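Leave the Second Draft Alone for a Month

Monday, January 11, 2021
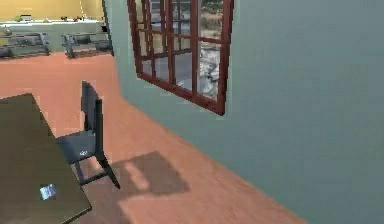
Why I stopped revising right away

I finished the second draft of my novel in December and put it in a drawer. It is 431 pages long. The working title is Bondier, after the town where most of it takes place, and I will probably change that.

With my first book, Mandlow, I did the opposite. I typed the last line on a Friday night and began revising on Saturday morning. I was afraid that if I stopped, I would lose the voice. I went through the whole manuscript 3 times without a break, and by the third pass I could recite most of the opening chapter. I could no longer tell whether it was any good. I moved commas. I changed "walked" to "went" and then back again.

A lot of writing advice treats momentum as the most important thing. Write every day, revise every day, keep the file open. I think that is sound for a first draft, where the main risk is that you give up. A second draft has different problems. Mine usually have scenes that repeat each other, and I can't see that when I wrote both of them in the same week.

In Mandlow there were two separate dinners where the same brother and sister argued about selling the house. I had read both of them dozens of times. An editor at Sinier pointed it out in one line of a letter, and I felt foolish for a day. One of the dinners went, along with most of a chapter around it.

The objection I hear most is about deadlines. If a publisher is waiting, a month is hard to spare. That is fair, and I don't have a good answer, except that a week is better than a weekend. I also know writers who revise as they go and turn in clean books. I am not one of them.

What I do in the meantime is small. I read other people's novels, preferably long ones. I have started a short story about a ferry company called Paredes – 19 pages so far, and it may never be longer. I answer mail. I don't open the drawer, and I don't make notes on Bondier unless something is really bothering me. So far there is one note, and it says to check the ages of the cousins.

The month is up next week. I will print a fresh copy and read the first 200 pages without a pencil.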